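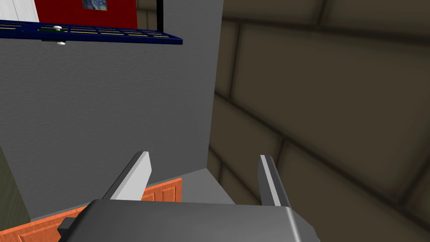 **Figure 2.** Grays of differing lightness next to orange in a rendered scene.

### 4.2 Naming the in-between colors

The grays gave us our richest answers. Speakers who used a single word for every green reached for slate, ash, dove, pewter and even "wet sidewalk" once the samples lost their hue. Of the 659 people who finished the naming task, 271 offered at least one gray term that appears in none of the word lists we started from. We were delighted by this - the older lists, compiled by Parisi and Obi, already held almost 2,000 entries.

Orange behaved very differently. Agreement was high across all age groups, and answers came quickly. Only at the brown end did people slow down, and there the split followed region more closely than age: "rust" was common in Kurkel and rare in Helmy, where "brick" took its place.

Gebreyes suggests that local building materials shape such choices. It is a lovely idea, and the Helmy interviews give it real support. We return to it in Section 5, together with the terms borrowed from house paint.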